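December
by Kiran Srivastava

I have been walking slowly for most of the fall. I mean that literally. Back when the leaves were still up I signed up for an evening class in walking meditation, and I've been the person creeping across the park at the speed of a houseplant ever since. I love it so much that my friends have asked me to talk about something else, so now you get to hear it!

I should say that I was terrible at sitting. I tried for years. I had the cushion, I had the Hokico app with the gong noises, I even had a little wooden bench that hurt my shins in a new place every time. I'd sit down, close my eyes and start planning dinner. Ten minutes later I'd have a full shopping list and a sore back. I figured I just didn't have the right sort of head for it.

Then Liên Mai, who teaches the class at the Hulis Center, told us on the first night to leave our shoes by the door and walk to the far wall. That was the whole instruction. The room is long and narrow and has a heater that ticks, and it took me maybe twenty seconds. She smiled and asked us to walk back, only this time we should notice when each heel left the floor. I swear it took me five minutes. I had never noticed that my left foot lands on its outside edge! I've been walking on that foot for forty-three years.

The way she teaches it, you pick a lane. Mine at home is the hallway, from the bathroom door to the coat hooks, and it's 8 steps if I take them small. You stand at one end until you feel like you're really standing. Then lift, move, place. Lift, move, place. At the end you stop, turn around in pieces (this is harder than it sounds, I wobble every time) and stand again before you go back. When your mind wanders off, you stop walking until it comes back. Some nights I spend more time stopped than moving, and Liên says that's fine, standing is part of the walk.

I asked her early on whether I should be repeating a word or counting. She said people do both, and that the teacher she learned from, an old monk everybody called Uncle Triệu, used to count up to 100 and start over, mostly to keep himself from hurrying. I tried counting and I got competitive with myself, which tells you something about me. So now I just do the feet.

What I didn't expect was how much of it leaks out into the rest of the day. I work on the fourth floor at Tronex and I used to take the stairs with my phone in my hand. Now I do one flight with just the stairs. One flight! It's such a small thing, and I look forward to it from lunch on. There's a draft on the second landing that smells like rain and copier toner, and I must have gone past it 1,000 times without knowing it was there.

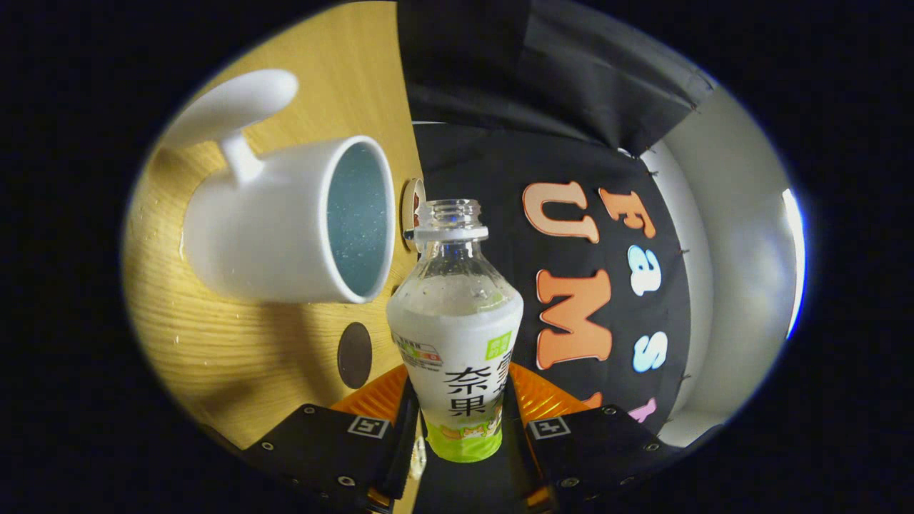

I also want to put in a word for doing it outdoors, even now that it's cold. Indoors I get fussy about the floor and the heater and whether the neighbors can hear me. Outdoors there's so much going on that I stop trying to make it perfect. The path by the creek has gravel on one half and packed dirt on the other, and crossing from one to the other feels like changing the radio station - I don't know how else to put it. Wear thin soles if you can stand the cold. Go when it's not quite dark, 4:30 or so this time of year, and pick a short stretch, because if you pick a long one you'll start thinking about getting somewhere.

I'm not going to tell you that it fixed my sleep or my temper. My sister would laugh me out of the room. I do think I catch myself sooner when I'm about to send a snippy email, maybe half the time. The other half, the email goes out.

The next round of classes starts after New Year's and I've already put my name down again. Liên is planning a session where we walk backward, and I have been practicing in the hallway. So far I've met the coat hooks twice.

Comments

Dot_in_the_hills
I do this in the grocery store parking lot before I go in. People think I lost my car. Never felt silly about it after the first week.

marcus221
How long do you go for at a stretch? I get bored by minute six.

Kiran Srivastava
Fifteen minutes on a good night, marcus, and six on plenty of the others! Try it barefoot on tile, it wakes you right up.

Fenwick R.
Bad knees here. Can you do it with a cane?

Kiran Srivastava
Yes! There's a man in our group who uses one. He does lift, move, place for the cane too, and his turns are much better than mine.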